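Zwischenbericht zum Fördervorhaben »Spielbetrieb und Nachwuchs Rulalley«
Berichtszeitraum: zweites Förderhalbjahr, Stand September 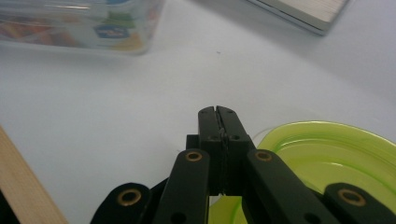 Abb. 1: Schwarzer Handgreifer über weißer Tischfläche, Finger geschlossen

1. Gegenstand und Stand des Vorhabens

Der Rugbyclub Rulalley erhält von der Jardine-Stiftung Mittel für den Aufbau einer zweiten Nachwuchsmannschaft, die Sanierung des Nebenplatzes und die Umstellung der Spielerverwaltung auf das System Katuren. Der vorliegende Bericht schließt an den ersten Zwischenbericht an und folgt dessen Gliederung. Von den drei Arbeitspaketen ist eines abgeschlossen (AP 3), eines läuft planmäßig (AP 1), eines liegt hinter dem Zeitplan (AP 2).

2. AP 1: Nachwuchsmannschaft U16

Die Mannschaft wurde zum Saisonbeginn gemeldet und nimmt am Spielbetrieb der Regionalstaffel teil. Im Berichtszeitraum fanden 12 Pflichtspiele statt. Zwei davon wurden mit verkürzter Spielzeit ausgetragen, da der Gegner keine vollständige erste Reihe stellen konnte; das Gedränge wurde in beiden Fällen unumkämpft durchgeführt. Die Wertung erfolgte regulär.

Die Trainingsleitung liegt weiterhin bei Stavros Halilović. Anikó Jakab hat die Athletikeinheiten übernommen und den Trainerlehrgang der Stufe C bestanden. Für die Lehrgangsgebühren wurden 617 Euro aus dem Titel Qualifizierung abgerufen. Eine weitere Lehrgangsanmeldung liegt vor, der Termin steht noch aus.

Das Tackling-Training wurde auf zwei Einheiten pro Woche begrenzt. Kontaktübungen am Tag vor einem Spiel entfallen. Verletzungsbedingte Ausfälle von mehr als drei Wochen sind in zwei Fällen dokumentiert (Schulter, Sprunggelenk). Beide Spieler haben die ärztliche Freigabe für das Mannschaftstraining, eine Freigabe für den Wettkampf liegt bislang nur in einem Fall vor.

3. AP 2: Nebenplatz

Die Drainage auf der Nordseite ist verlegt. Der Einbau der Tragschicht sollte bis zum Ende des Berichtszeitraums erfolgt sein, wurde jedoch von der ausführenden Firma Jakona verschoben. Als Grund wurde die Lieferzeit des Sandgemischs angegeben. Geliefert und abgenommen ist bisher nur die erste Charge; die zweite ist für das kommende Quartal bestätigt.

Der Verzug hat Folgen für den Trainingsbetrieb. Die U16 nutzt bis auf Weiteres den Hauptplatz mit, was an Freitagen zu Überschneidungen mit dem Abschlusstraining der ersten Mannschaft führt. Cameron Gillies hat hierfür einen Belegungsplan erstellt, der den Platz ab 18:30 Uhr in zwei Hälften teilt. Gassentraining mit voller Aufstellung ist unter diesen Bedingungen nur eingeschränkt möglich -- die Einheit wurde auf Dienstag verlegt.

Für die Anmietung mobiler Flutlichtmasten sind 1.830 Euro angefallen. Diese Position war im Finanzplan nicht vorgesehen. Wir beantragen die Deckung aus dem Ansatz für Platzpflege, der im laufenden Jahr voraussichtlich nicht ausgeschöpft wird.

4. AP 3: Spielerverwaltung

Die Datenübernahme nach Katuren ist abgeschlossen. Übertragen wurden 967 Datensätze einschließlich ruhender Mitgliedschaften. Doppelte Einträge wurden vor der Übernahme bereinigt, fehlende Passnummern beim Verband nachgefordert. Spielberechtigungen und Sperren werden seitdem ausschließlich im neuen System geführt. Die Zuständigkeit liegt bei Shona Halliday.

5. Abweichungen und Anträge

a) Verlängerung von AP 2 um ein Quartal, kostenneutral.
b) Umwidmung der unter Ziffer 3 genannten Mittel für die Flutlichtmasten.
c) Die Höhe der Verbandsabgabe für die kommende Saison ist noch nicht mitgeteilt. Der Ansatz im Finanzplan bleibt vorerst unverändert.

Belege und Spielberichtsbögen liegen in der Geschäftsstelle vor und werden auf Anforderung übersandt. Der nächste Bericht wird nach Abnahme der Tragschicht vorgelegt, spätestens jedoch zum Ende des Förderjahres.

Elie Atallah
Projektleitung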